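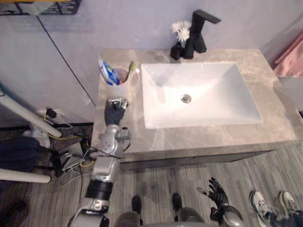

Sprayer and Liquid Fert Check, Before the First Run in March

I do this list every year at our place out past Charbonneau, and Brayden Landry goes over it again on the Thursday because I miss things (he'd say lots of things!). Comments are mine, Jade Bergeron.

1. Tank and lid – OK. No cracks, lid gasket is new. Rinsed the last of the Taten out before I started.

2. Tank strainer – OK after cleaning. Full of grey sludge, same as last year. 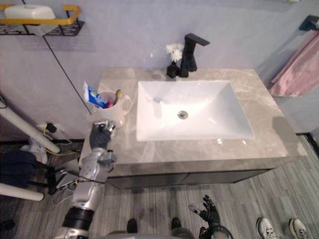 3. Nozzles – 26 checked, 2 replaced. Both duds were out on the left boom, and the colour coding had faded so badly I had to take one to the window to read it.

4. Hoses and clamps – FIX. Weeping at the pump outlet. I've tightened it but I want a new clamp on there before we put Brolumix through.
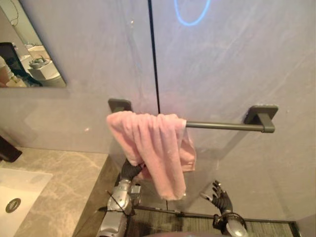
5. Pressure gauge – OK. Drops back to zero the way it should.

6. Gloves, goggles, apron – goggles are scratched to bits, so there's a new pair coming from Prelwood.

7. Eyewash bottle – OK, in date. Please leave it on the hook, Brayden!
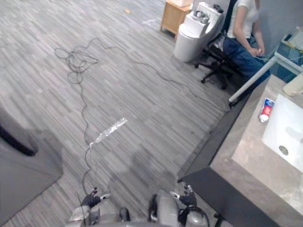

8. Shed storage – OK. Labels all facing out, spill kit topped up, 191 litres on hand and written in the book.

9. Flow meter – not done. Ran out of daylight, will get to it after the clamp turns up.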